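Two grippers, one arm and a lot of household clutter

At eight in the morning the test room at Llorente is already warm. The arm has been running since six, picking things up and putting them down, and Gonzalo Vidal is eating toast over a keyboard while he reads the overnight log.

Llorente doesn't make robots. It is a small firm that advises care homes and housing groups on what to buy, from door openers to hoists, and in the past couple of years more and more of its clients have been asking about machines that tidy up. Most of those machines are sold as a base and an arm, with the gripper left for the buyer to choose. So Vidal and his colleague Nadine Abou Jaoude set out to compare the two grippers their clients ask about most.

The first is the Fosa, a parallel gripper with two flat fingers that slide towards each other. The second is the Finetti, which has soft, curved fingers that bend around whatever they touch. Both were bolted in turn to the same arm, a Pornon, with the same wrist camera and the same controller. The only thing changed between runs was the hand and the few lines of settings that go with it.

"People wanted us to test complete systems against each other," says Vidal. "But then you don't know what you're comparing. One arm is faster, another has a better camera, and the gripper gets the credit or the blame."

The comparison has two parts. The first takes place in simulation, where a copy of the arm works through a set of furnished rooms. The second takes place on the bench, with real objects bought from ordinary shops. The simulated runs are cheap and can be left going all night. The bench runs need a person nearby to reset the objects, and usually that person is Abou Jaoude.

By the end of October the simulated side had reached 2,922 attempts. Each attempt is one object in one place: find it, reach it, close on it, lift it, hold it, set it down. A run is marked as failed if any of those steps fails, and the log says which.

The early results were dull, and Vidal was pleased about that. On boxes, books and bottles the two hands were hard to tell apart. The Fosa was a little quicker because its fingers have less far to travel. The Finetti was more forgiving when the camera had the position slightly wrong, since the soft fingers slid into place by themselves.

The differences came with awkward things. Anything limp, such as a cloth or a sock, suited the flat fingers, which could pinch a fold and keep it. Round fruit suited the soft ones. Mugs depended on where the handle was pointing. A hairbrush defeated both hands in simulation and neither of them on the bench, and it took most of a week to find out that the bristles had been modelled as one solid block.

Then there were baskets. Care homes are full of them, and staff had put them near the top of the list of things they would like moved. A slatted basket offers a gripper a choice. It can take the rim, hook into a gap, or try to hold the whole body, and the last of these is out of the question for a hand this size.

"The rim looks like the obvious place," says Abou Jaoude. "It's thick and it's rounded and it's at the top. With the Finetti that's fine. With the Fosa you have two flat pads on a round edge, and if you come in a few degrees off, it rolls."

Her answer was to have the Fosa put one finger inside the basket and one outside, lower down, with a slat between them. On the bench this worked well as long as the camera could pick out the slats. It meant moving the camera in closer before each grasp, and that added 12 seconds. Vidal thought this was too long. Abou Jaoude pointed out that residents were unlikely to be standing there with a stopwatch.

Walls made it harder. A basket in the middle of a room can be approached from any side, but people put baskets against walls and in corners, and the arm then has to come over the top or squeeze past. The Finetti is the wider of the two when open, and in the simulated rooms it touched the wall often enough that the controller's safety stop became the most common entry in the log.
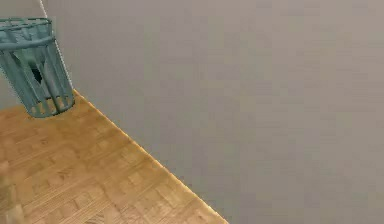 Colour turned out to matter less than they had expected. The camera coped with green against grey and with brown against brown. Plain surfaces were more of a nuisance, because the depth estimate on a large blank wall wandered a little from one moment to the next, and the planner left itself extra room to be safe. On patterned floors it settled quickly.

Cords were another matter. The software treats a thin line either as nothing at all or as a solid obstacle, depending on one threshold in the controller. Set it low and the arm would refuse to go near a basket that had a string hanging beside it. Set it high and it would push straight through. They tried both settings with both hands, and in the end chose the cautious one for all the published runs, on the grounds that a care home would want the arm to stop and ask.

The controller itself caused the longest delay. After an update in the spring the closing force on the Fosa was being read in the wrong units, and two weeks of bench results had to be thrown away. Abou Jaoude noticed when a paper cup that had survived every earlier run was crushed flat. Vidal now keeps a written note of every software version taped to the side of the bench, with the date it went on and the initials of whoever installed it.

Neither of them will name a winner. For a client whose main job is laundry and light tidying, they would fit the Fosa and accept the slower approach to baskets. For a kitchen, they would fit the Finetti and keep it away from tight corners. A client who wants both jobs done could buy a quick-change mount, though Vidal has used one and found that the electrical contacts needed cleaning more often than he liked.

Price comes up in every meeting. The soft fingers wear and have to be replaced, and the pads on the Fosa can be swapped with a screwdriver. Abou Jaoude has started keeping a count of worn parts for the next report, and she wants to include the time it takes a member of staff to fit a new one without help from an engineer.

There is also the question of how far the simulated results can be trusted. On hard objects the simulation and the bench agreed closely. On soft ones they did not, and the report will give only the bench results for cloth. Baskets fall somewhere in between. The simulated ones are perfectly stiff, while the real ones on the shelf behind the bench give a little when squeezed, which helps the Fosa and does nothing much for the Finetti.

By mid-afternoon the arm has been stopped so that the hand can be changed. Abou Jaoude undoes the bolts, lays the Finetti on a folded towel and wipes down the mount. Vidal is at the other desk, setting up the night's rooms. He has moved the baskets further into the corners and left the rest as it was.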